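Multivel Starter Kit: independent data card

Maintainer: Jae-in Yook
Last edited: Jun 28, 2023
Status: partial, read the limits before citing

What this is

Notes and recordings from a review of the Multivel kit, a single-arm tabletop package sold with a gripper, a mount and a year of the Gruta recording software. The sales page says a newcomer can collect 1000 usable episodes in the first month. I doubted that when I read it and I doubt it more now. The card covers what I recorded, how I labeled it, and where the vendor's wording and my folder part ways.

Contents

episodes/ holds the recordings, one directory each
labels.csv has one line per episode
notes/ has my setup log, typos included
vendor/ is a copy of the settings the kit shipped with

There are 77 episodes. I kept 65. The other 12 are still in the folder with keep=0 so you can disagree with me.

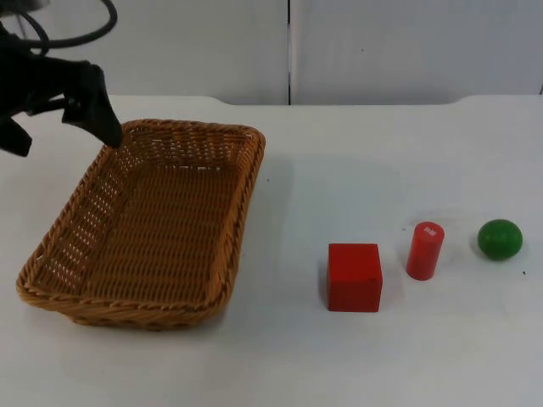 Multivel calls its bundled task "household tidying," and I think the phrase does a lot of work for the company. Tidying at my house involves socks, chargers and a half-eaten granola bar. The task is pick and place with simple shapes, and the layout is kind to the arm: a red cube, a red cylinder and a green ball, well spaced on a white table, with a shallow wicker basket off to one side. Nothing overlaps and nothing hides behind anything else. If a policy does well on this, you have learned that it does well on this. The one part I'd call hard is that two of the objects are the same color, so a model that leans on color alone should get them mixed up.

Labels

outcome: placed, dropped, missed, aborted
object: cube, cylinder, ball
operator: always 1, me
keep: 0 or 1

"Placed" means the object was inside the rim when the recording stopped. Gruta has its own success flag. I left it in the file as gruta_flag and did not use it, as it marked several aborted runs as successes and support has not explained why.

Claims I could not confirm

"Ready in one afternoon." It took me two days, most of it calibration. The manual sends you to a menu that my version of Gruta doesn't have.

"Handles up to 2000 cycles between checks." I came nowhere near that and can't say.

"Works with any container." Any is a big word. I tried the one. 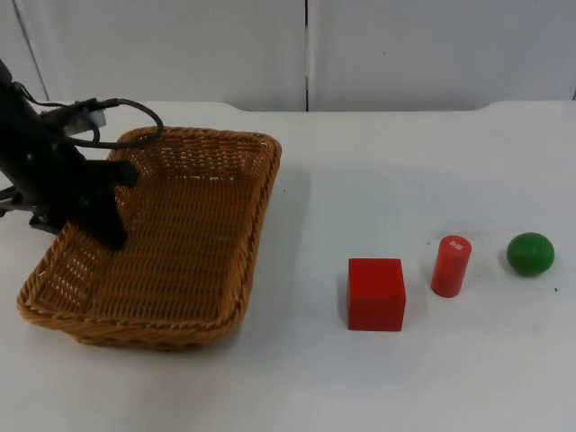 "Compatible with Wogan and Fulora formats." Wogan export worked the first time. Fulora export wrote files that opened with the timestamps out of order, and I had to sort them by hand. The script is in notes/ and comes with no promises.

Known limits

One operator, one table, one set of objects. Lighting was not varied. Start positions were set by eye, so don't treat them as evenly sampled. Episodes 1 to 9 use the older gripper speed, and I would drop them for anything that depends on timing.

Should you buy the kit?

The hardware seems fine for the price, and I have no complaint about the arm itself. I would not pay for a second year of Gruta until the success flag is fixed. Ask the seller for raw episodes before ordering, including failed ones. I asked in June and got a highlight reel.

License

Use the recordings for anything. The files in vendor/ belong to Multivel, so check their terms. Corrections go in the issue tracker, with the episode number please.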